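4.2 Gemeinschaftsräume als Mittelpunkt der Siedlung

Wer über das Wohnen in geplanten Nachbarschaften schreibt, landet schnell bei Grundrissen, Kaufpreisen und Umlagen. Uns hat von Anfang an etwas anderes gereizt: die Frage, was in den gemeinsam finanzierten Räumen im Lauf eines Jahres geschieht. Die Siedlung Rorkine bot dafür einen geradezu idealen Untersuchungsort. Sie besitzt ein Gemeinschaftshaus mit Küche, Werkraum, Leseecke und einem großen Saal, dazu einen Innenhof, der über den Saal zugänglich ist. Alle Räume werden über das Buchungssystem Munshi vergeben, dessen Einträge uns die Verwaltung Stenex in anonymisierter Form überlassen hat.

Insgesamt gingen 2.286 Buchungen in die Auswertung ein. Jede Buchung enthält Raum, Beginn, Ende und eine frei formulierte Angabe zum Zweck. Gerade diese Freitexte sind eine wunderbare Quelle! Sie reichen vom knappen »privat« bis zu halben Einladungsschreiben, und sie zeigen eine Vielfalt, die in den üblichen Ausstattungslisten der Bauträger völlig untergeht. Wir haben sie in 14 Nutzungsarten geordnet; Doppelzuordnungen waren zulässig, etwa wenn ein Spieleabend zugleich als Geburtstagsfeier eingetragen war.

Am deutlichsten fällt der Werkraum auf. In der Planungsphase galt er als Zugabe, für die eine Abstellfläche geopfert wurde, und in der ersten Umlagendebatte stand er mehrfach zur Disposition. In den Buchungsdaten übertrifft er den Saal an Werktagen klar, vor allem am frühen Abend zwischen 17 und 20 Uhr. Nähen, Reparieren und Modellbau machen den größten Teil aus, daneben gibt es Kurse, die aus der Bewohnerschaft heraus entstanden sind und inzwischen feste Termine haben. Der Raum wird dabei selten exklusiv genutzt: Viele Einträge tragen den Zusatz, dass weitere Personen willkommen sind — eine Praxis, die im Saal kaum vorkommt.

Für die Deutung ist die Möblierung wichtig. Die benachbarte Siedlung Jarkov, die wir zum Vergleich herangezogen haben, verfügt über einen ähnlich großen Werkraum mit fest eingebauten Arbeitsplätzen. In Rorkine stehen freie Tische, die sich zusammenschieben und wegräumen lassen. Die Spannweite der eingetragenen Zwecke ist dort erheblich breiter, und wir halten diesen Unterschied für einen der schönsten Befunde der Studie. Ob er allein auf die Tische zurückgeht, lässt sich mit zwei Siedlungen natürlich nicht entscheiden, zumal Jarkov eine jüngere Bewohnerschaft und kürzere Öffnungszeiten hat. 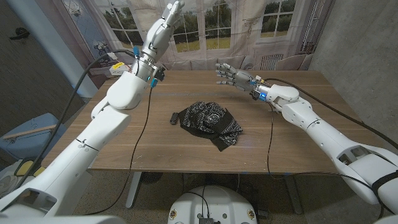 Abb. 5: Holztisch mit schwarzem, weiß gemustertem Bandana, seitlich zwei weiße Roboterarme.

4.3 Buchungsregeln und Auslastung

Neben der Ausstattung prägen die Regeln der Vergabe den Alltag der Räume. In Rorkine durfte ein Haushalt zunächst beliebig weit im Voraus buchen. Das führte zu langen Serien einzelner Gruppen und zu Lücken, sobald diese ihre Termine verfallen ließen. Im Mai stellte Stenex das Verfahren um: Seither kann jeder Haushalt bis zu 5 Termine gleichzeitig vormerken, und nicht bestätigte Termine werden am Vortag um 18 Uhr wieder frei.

Die Wirkung ist in den Daten sofort sichtbar. Kurzfristige Buchungen nehmen zu, die Zahl der verfallenen Termine geht zurück, und — das hat uns wirklich begeistert — es tauchen Haushalte auf, die zuvor keinen einzigen Eintrag hatten. Besonders die Küche gewinnt neue Nutzergruppen hinzu. Beim Saal bleibt das Bild dagegen fast unverändert, vermutlich weil größere Feiern ohnehin langen Vorlauf brauchen.

Eine Einschränkung betrifft die Leseecke. Sie ist ohne Buchung zugänglich und erscheint daher in Munshi nur dann, wenn sie für Vorlesenachmittage reserviert wurde. Ihre tatsächliche Nutzung bleibt in diesem Abschnitt unterschätzt; die Ergebnisse der Begehungen werden in Kapitel 5 nachgetragen.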